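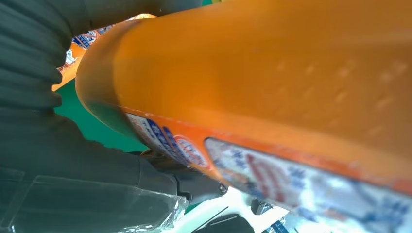 Search stories Go

The arm at Vasthorpe had a name, Raleo, and a grip force limit, and by four in the afternoon it had stopped respecting one of them.

"It won't let go," said Domnica Buzatu into the phone.

"Of what?" asked Ehsan Kazemi, who was paid to answer the phone.

"A bottle. Orange."

"They're all orange."

"Then you have the picture."

The manual had a page for this, page 423, and it recommended that the operator remain calm and consult a supervisor. The supervisor was Jadwiga Sadowski, who came down the stairs with her coat already on. She looked at the arm. She looked at the bottle. The screen beside them said RELEASE COMPLETE in a cheerful green.

"It thinks it's done," said Domnica.

"So did I," said Jadwiga, and took off the coat.

They tried the release command again. The screen thanked them. They tried the restart, and Raleo woke up, checked its joints one at a time like a man getting out of a bath, and went on holding the bottle. Ehsan suggested telling it the bottle was a different bottle. This was not in the manual, but Domnica typed it in anyway, and the arm seemed to think it over before squeezing a little harder. The cap began to creak.

"Take your hand away from there," said Jadwiga.

"I wasn't going to touch it."

"You were going to reason with it."

She pressed the red button. The hum went out of the room, and the fingers stayed exactly where they were, as the people at Kakholm had designed them to, so that nothing would ever be dropped in a power cut. There had been an award for that. Jadwiga had clapped at the ceremony.

"Kakholm can send someone in February," said Ehsan, after a long stretch of hold music.

"What month is it now?" said Domnica, who knew.

Jadwiga hung a tag on the switch and wrote DO NOT START on it. Then she got out the incident form and read the first question aloud. "Was any product lost?"

Domnica bent down to look.

"No," she said. "It's got it."

Contact | Copyright Oana Ardeleanu | Back to top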